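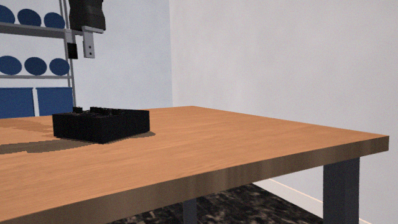 Do you need to have heard the first series of Vallport to follow the second? The producer told me to jump straight in. "Episode one of the new run picks up with a character who has lost her memory of the whole first series," she said, "so you'll both be confused at the same speed."

That was how our talk started, and it hardly slowed down after that. Vallport, for anyone who hasn't met it yet, is a full-cast audio drama about a harbor town where the tide went out one night and never came back. The second series is out now from Lodine, and I'd listened to all 5 episodes in two sittings before I called its producer, who also wrote the last one.

I wanted to know about the foghorn first. If you've heard episode three, you'll know why! It sounds again and again under that long argument in the customs house, and each time it's a little lower.

"We recorded a tuba," she said. "A tuba in a stairwell, then we dropped the pitch a hair for every blast. The actors had it in their headphones while they played the scene, and they started leaving gaps for it. None of those pauses are in the script."

The script itself went through a lot of changes. The town of Dusitz, which gets one mention in the first series as the place the trains come from, was meant to stay offstage for good. Then the writers ran short of places to send the harbormaster.

"We had her on the train for most of a draft," the producer said. "Somebody asked what happens when she gets off, and we all went a bit quiet. So Dusitz became two whole episodes, and I think they're the best things we've done."

I'd agree with her about the second of them – the scene in the records office is a beauty. The clerk reads out 129 names, and the play lets you hear every single one. I asked whether anyone had tried to trim it.

"Everyone. Me included. It runs long, and on paper it looks like a dare. But when the actor got to the end of the list she'd started to sound like a different person, and you can't cut your way to that."

Fans have been busy with Kwok, the ship's computer that washes up in the opening scene and insists the year is 1068. I had a theory about this and was very ready to share it. She let me get all the way through, laughing in what I took to be the wrong places.

"You're right about the clock," she said. "You're wrong about who set it."

She wouldn't say more. She did tell me a third series is being written, and that the first draft of its opening episode was finished in December. It begins on the seabed, with someone walking.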